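Search this site
Opinion
The Kitchen Table Is a Poor Place to Fold
Grigoris Spanos
5 comments

Most guidance on folding assumes a surface with no other duties. The surface in most homes is the kitchen table, and the oats, the cups and the sponge got there first. I maintain that laundry should be given its own clear area, measured and kept, or be folded elsewhere.

A short-sleeved shirt needs to lie flat with both sleeves out before the first fold. Give it less room and one side bunches, the printed front twists, and the crease sets where it fell.

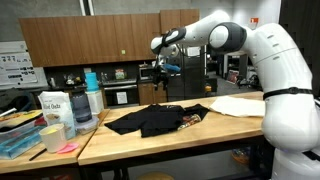

The second problem is friction. Butcher block holds cotton better than a gloss laminate does, so a sleeve stays where it is put. It also holds crumbs. A black shirt shows every one of them — oat dust in particular. Wipe along the grain, let the wood dry, then fold.

Pushing two tables together does not solve this. The second becomes storage within a week, and its contents migrate across the join. I would set a limit of 200 mm from the seam and leave that strip bare.

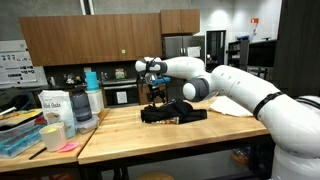

Where the cloth should wait

Unfolded items need a fixed position, preferably the end of the table away from food. The Pretstead method puts them on a stool, which I consider sound. A stool seat of 300 mm takes one shirt and one cloth, and that restriction prevents a heap. Light cloths should be kept apart from dark ones until both are folded. 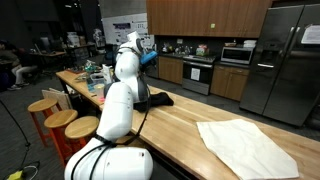 Black and off-white cloths on the long table, stools along the left side.

Share 696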